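Do you really need a divided tray?

Last updated: February
2 min read

Everyone with a tidy house tells me to buy dividers. I have resisted for years, mostly on the grounds that a divider is a box inside a box, and I already own too many boxes.

The argument goes that small things breed in open drawers. Fine, they do. My sewing drawer had 46 loose buttons in it and a zipper I can't match to any garment in this house. But I always knew which drawer to open, and I'm not convinced that knowing which square to look in is such a great leap forward.

My sister in Sadau swears by hers. She gave me the whole speech over the phone, 12 minutes of it, and then admitted she keeps batteries in with the safety pins. So much for the system.

I gave in anyway and got a white plastic one with a raised rim. The listing promised it would "transform" my storage. I have my doubts about anything that transforms storage.

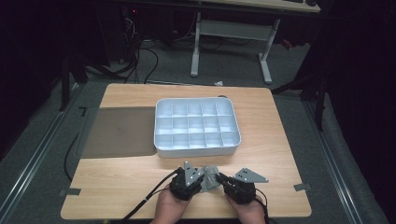

Dagmar Kollár

Fifteen compartments, three rows of five, all the same size. Who owns fifteen kinds of small thing in equal amounts? Buttons would need four squares and hooks half of one. Anything soft that you'd have to crumple to fit probably belongs in a bag.

The rounded corners are nice, I'll give it that. The walls are thin, and I'd like to see them after 2 years of being yanked in and out of a drawer. Ask me again then.

4 comments · 12 shares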